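Home | Blog | Workshop | Archive | Contact

The simulator that came free with the arm I didn't buy

Print this | E-mail this

I've been putting off a robot arm for my garage since July, mainly on the grounds that the Nukico desktop kit costs $700 and my partner can read a bank statement. Then Clilen, who resell the kit, started offering the simulator separately. The licence is $5 a month — less than a flat white at the place near the station — and you get the whole arm, minus the arm.

Installation was a 308 MB download and one dialogue box asking what colour I wanted my menus. I chose grey and got a slightly different grey. After that it behaved itself, even on a laptop that wheezes when I open the weather.

You pick a room, pick an object and tell the gripper where to go. There's a catalogue of 200 objects, some of them just blocks in the sort of colours Mum had for bathroom towels. The view I've ended up living in is the close-up at the fingers, which is hopeless for admiring your work and very good for seeing whether you're about to miss.
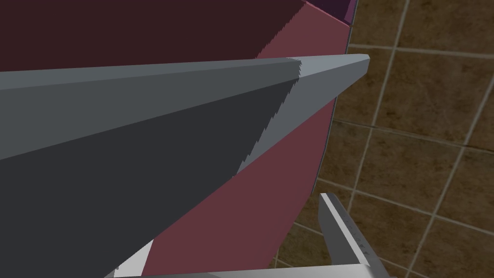
Both fingers and the big maroon thing, with brown tiles behind. Note the staircase on that shadow.

Shadows are the weak point. The tile texture has had some love, the grout even more, and then the shading across the finger looks like it was cut out with pinking shears. There's a quality slider in the settings that I've pushed all the way right. The fan noticed.

What I do like is the jog control. You can nudge the wrist in tiny steps, undo them, and save the pose under a name, so I now own poses called "nearly", "nearly 2" and "leave it". The rival package from Bakker makes you type joint angles, and I gave that one an evening before going back to the dishes. Clevier has a demo too, but it wanted a phone number.

I'm keeping the subscription for another month. The real arm is still in my cart.

14 shares | 3 comments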